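Naheed Mengal, du plateau aux petites formes de couleur

Naheed Mengal fabrique des plateaux en bois et des jeux de formes peintes. Elle travaille chez Workitz, un atelier qui occupe le rez-de-chaussée d'un bâtiment du passage Rutherford, avec Razia Kazmi qui s'occupe de la couleur et des finitions. Nous l'avons rencontrée sur place en mai, un matin où elle venait de recevoir du bois.

Elle a commencé par les planches à découper. « J'en faisais pour des restaurants. C'est un bon apprentissage, on colle, on rabote, on ponce, et si c'est mal collé ça revient au bout de trois mois. » Les formes sont arrivées plus tard, à la demande d'une école maternelle qui voulait remplacer un lot dont il manquait la moitié des pièces. Elle a d'abord refusé. « Je ne savais pas faire une étoile. Un cube, tout le monde sait. Une étoile, il faut un gabarit, et le premier était faux. Les branches n'avaient pas la même longueur. »

Le jeu s'appelle Storkine. Le nom vient d'un ancien catalogue et elle ne l'a jamais changé. On y trouve des cubes, des cylindres, des prismes à base triangulaire, des blocs hexagonaux et des étoiles à cinq branches. L'an dernier, l'atelier a sorti 155 coffrets complets, ce qu'elle juge suffisant pour deux personnes. Les pièces vendues à l'unité, pour remplacer celles qui se perdent, ne sont pas comprises dans ce nombre.

Sur les couleurs, elle laisse parler sa collègue. « Au départ on voulait une couleur par forme », explique Razia Kazmi. « Tous les cylindres en vert, tous les cubes en bleu. Les institutrices nous ont demandé de mélanger. Si la couleur dit déjà la forme, l'enfant trie par couleur et ne regarde plus le reste. » Il existe donc des cylindres verts et des cylindres rouges, des cubes bleus, des prismes bleus. Le jaune est la teinte qui leur prend le plus de temps. Il couvre mal et demande une couche de plus.

Le plateau est vendu à part. C'est une surface claire, sans rebord, sur laquelle on pose les pièces. Naheed Mengal l'assemble avec des lames d'érable collées chant contre chant. Elle achète ce bois chez Nulier, déjà séché, et le laisse encore plusieurs semaines dans l'atelier avant d'y toucher. « On me demande souvent pourquoi je ne prends pas un panneau tout fait. J'ai essayé. Les joints sont plus réguliers que les miens, je le reconnais. Mais je ne choisis pas les lames, et j'aime choisir les lames. »

Elle les dispose par terre avant le collage et les retourne plusieurs fois. Les parties veinées, avec des lignes qui ondulent, la gênaient au début. Elle les gardait pour le dessous. Maintenant elle les laisse sur le dessus si le fil s'y prête. Les angles restent droits, et l'arête est seulement cassée au papier.

Un plateau peut être posé sur n'importe quelle table ou fixé par des vis. Sur la table métallique bleue, dont le dessus est percé de trous réguliers, on voit une tête de vis près de chacun des deux coins avant. 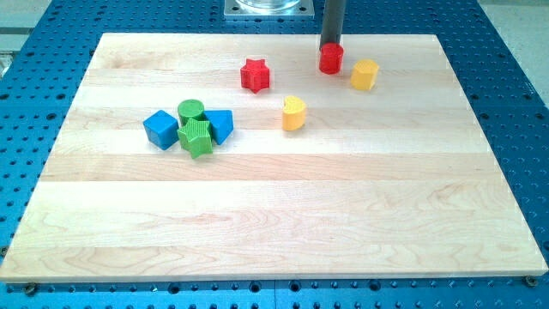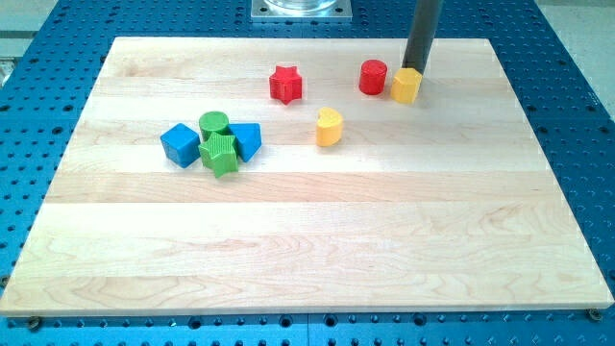
Dernière modification de la page : août 2023

Le cylindre rouge a le dessus arrondi, le vert l'a plat. Nous avons demandé à Naheed Mengal quelle pièce elle préférait fabriquer. « Le cylindre. C'est du tour, ça va vite et c'est agréable. L'étoile, c'est l'inverse. Il y a les creux entre les branches, et le papier de verre n'y entre pas bien. Je finis avec un bâtonnet. » Il reste parfois de fines stries sur les côtés de ses étoiles. Elle ne cherche pas à les faire disparaître à tout prix. « Sous la peinture on les sent un peu au doigt. Les enfants passent l'ongle dessus. »

Le prisme lui a posé une autre difficulté. Sur l'une de ses faces il tient très bien, sur sa base triangulaire aussi, mais contre une autre pièce il penche et finit couché. Une cliente s'en était plainte. « Je lui ai répondu que c'était un triangle. Elle a gardé le coffret. »

Pour les plateaux, la question qui revient le plus est celle de l'entretien. Elle conseille un chiffon humide et rien d'autre pendant la première année. L'huile fonce l'érable, et certaines personnes sont déçues de voir leur plateau jaunir. Les traces de peinture laissées par les pièces partent à la gomme blanche. Si une rayure est profonde, elle accepte de reprendre la surface, à condition que le client passe déposer le plateau lui-même. Trois plateaux attendaient ce matin-là contre le mur de l'entrée, avec une étiquette au nom de chacun.

Sa commande la plus importante a porté sur 800 pièces détachées, toutes formes confondues, pour un réseau de ludothèques. Elle en garde un souvenir moyen. « J'ai coupé des cubes pendant des jours. Razia a peint, moi j'ai coupé, on ne se parlait presque plus. À la fin, on s'est aperçues que deux caisses avaient été rangées l'une pour l'autre et il a fallu tout ressortir. » Depuis, les caisses portent un échantillon de la forme vissé sur le devant.

Elle n'a pas prévu d'ajouter de nouvelles formes au jeu. On lui réclame un croissant de lune, qu'elle trouve fragile aux pointes. Razia Kazmi, elle, voudrait un orange. Les essais sont alignés sur l'appui de la fenêtre, face à la lumière, et doivent y rester jusqu'à l'automne pour voir comment ils vieillissent.

L'atelier reçoit sur rendez-vous, passage Rutherford. Les pièces à l'unité se commandent au comptoir, et il vaut mieux apporter un cube de son coffret pour comparer la teinte.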